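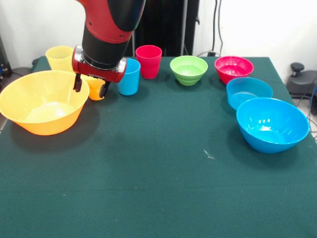 Le bras au-dessus du petit gobelet orange, pince ouverte. Gobelets et bols, nappe vert foncé.

Bon, avis rapide sur la pince Clistau deux doigts, montée chez nous depuis mai. Pas le temps de faire un vrai banc d'essai, je note en vrac.

Montage : 80 minutes avec Remo Messina, dont une bonne moitié à chercher la bonne clé. La notice est traduite à la va-vite, le schéma de la bride est à l'envers (page 2, méfiez vous). Une fois le truc compris ça va tout seul.

Logiciel : correct. L'appli Goltard reconnaît la pince du premier coup, réglage de l'ouverture au curseur, réglage de la force dans un sous-menu mal placé. Faut redémarrer après chaque mise à jour. Pénible.

À l'usage, de la dinette : gobelets et bols en plastique, le bras doit ranger. 307 essais notés par Kartini. Les gobelets, très bien, prise franche, même le petit. Les bols c'est une autre histoire. Par le bord, ok si le bol est léger. Le grand bol jaune orangé pivote dès qu'on le lève, et si un gobelet est juste derrière le bord la pince descend trop près et tape une fois sur quatre. Réglé en partie en approchant plus à la verticale. En partie seulement.

Plastique brillant : les patins d'origine glissent. On a pris les patins souples en option, nettement mieux, mais ils devraient être dans la boîte à ce prix là.

Bruit : rien à dire. Câble trop court, prévoir une ralonge.

SAV : Liliana Pagano, chez le revendeur Rinaldi, a répondu le jeudi même et renvoyé un doigt qui avait du jeu. Rien à payer. Gros bon point.

Par rapport à la Pisero qu'on avait avant : plus rapide, plus légère, moins costaude. Pour des pièces lourdes je garderais la Pisero.

Pour : prise sur petits objets, silence, SAV
Contre : notice, patins, câble, grands bols

Note : 7/10. 8 avec les patins souples. Je remets à jour si les doigts s'usent, Ubaldo Barbieri me dit que les siens ont tenu plus de deux ans.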